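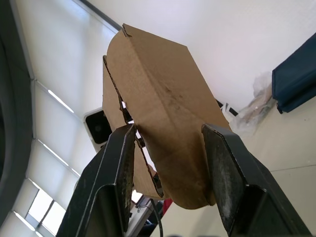

Corrugated cardboard, folded, with a ragged edge. Yes, we take it.

Cardboard FAQ -- Vondside Recycling Point
Updated May 2020

Does it have to be flat?
Flat is lovely. Folded is fine. A whole box with a smaller box inside it, and a third one inside that, is a hobby and belongs at home.

What if the edges are torn?
It's getting pulped. Looks are not a factor.

How do I tell corrugated from the other stuff?
Look at a torn edge. A wavy layer between two flat ones means corrugated, and it goes in the Plattner bin. Cereal boxes have no waves and go in the Jirkau bin, which is smaller and always full.

Do I have to take out the dividers? 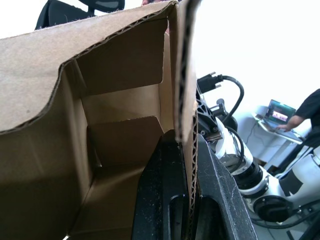
Only if they're foam or plastic. Cardboard inserts can stay put, though the box folds a lot easier once they're out. Check the corners for packing peanuts while you're in there. We found up to 600 of them in one box last August and we are still finding them.

Is tape OK?
A strip or two, sure. If there's more tape than box, call it a tape sculpture and put it in the trash.

Pizza boxes?
Clean lid, yes. Greasy bottom, no -- and we do look.

Is there a limit?
20 boxes per visit. Moving companies, please use the Zaverau site and its much bigger compactor.

Can I take boxes home?
Help yourself. That's 20 fewer for us.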